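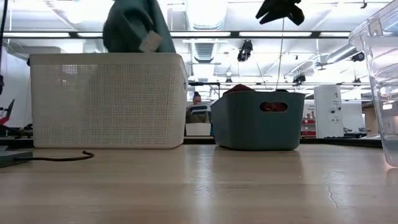
Dimanche, 7 h, chez Broltance. Avant le tri, l'entretien. Toujours dans le même ordre : doigts, câbles, caméras. Un chiffon sec sur les doigts de la pince, rien d'autre, l'alcool attaque le revêtement. Jeu maximum toléré : 2 mm. Au-delà, on resserre, on note, on recomence.

La cellule Kettani apprend à passer du linge d'un bac à l'autre. Métier ingrat. Le tissu se plie, glisse, s'accroche. 1 263 prises au compteur depuis la dernière révision, 164 ratées. Presque toutes sur les cotons fins, d'après le journal. 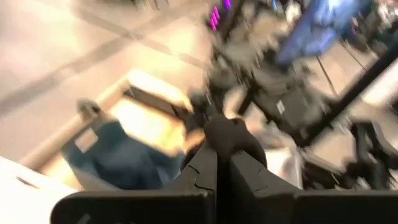

Reste le poignet. C'est lui qui prend tout : vibrations, peluches, câble qui frotte à chaque rotation. À 2 000 prises, on démonte, on souffle, on change la gaine. Pas avant, pas après. Les gens d'Atenstead attendent la panne, eux. Résultat, trois jours d'arrêt en octobre.

Puis les caméras fixes. Mise au point, serrage, mire. Si la mire a bougé d'un cheveux, tout le calibrage est à refaire.

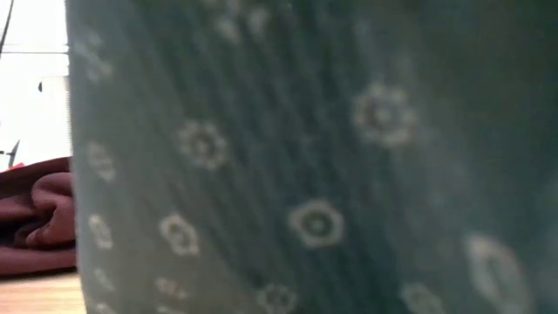 Faut-il recalibrer après chaque changement de gaine ?

Oubliez le calibrage complet : un contrôle à cinq points suffit, un quart d'heure. Le complet, seulement si l'écart dépasse la tolérance. Ensuite vitesse réduite sur les premières prises, et on signe la fiche.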